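Mollunside Hill Forum > Books and True Stories > The Plotska hut winter

19 October 2018

fellside_kit wrote:
Has anyone else read the Plotska hut account yet? I finished it in two sittings and I'm still buzzing! Two walkers, snowed in above the Ukar pass, with food for 5 days and a stove that kept going out. What got me was how ordinary most of it is -- they argue over socks, they play cards, they ration the raisins. I've never felt so close to people stuck up a mountain.

oldropes wrote:
Good read, but I don't buy the decision to leave the hut. They had walls and a roof. You stay put and wait, every time.

fellside_kit wrote:
See, I loved that chapter! They'd had no word from anyone and the fuel was gone. I think I'd have gone too (and probably fallen in the first gully, but still).

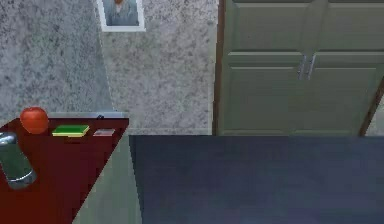

The bit where they follow the stream down in the dark had me holding my breath. And then they see the lights at Mollunside, and they're too tired to cheer. Wonderful stuff.

tarnwader wrote:
With oldropes on this one. A team was already on its way up, it says so in the back pages. Mind you, they couldn't have known that.

oldropes wrote:
Exactly, which is why you stay where people will look for you.

fellside_kit wrote:
Fair point, though the hut wasn't on the older maps! Which edition have you both got? Mine's the Fernandes paperback from June, 503 pages with the weather notes.

tarnwader wrote:
Hardback, no weather notes. Are they worth having?

fellside_kit wrote:
Yes!! Read them alongside the diary -- the wind on the second night is frightening. Happy to lend you mine once my brother's done with it.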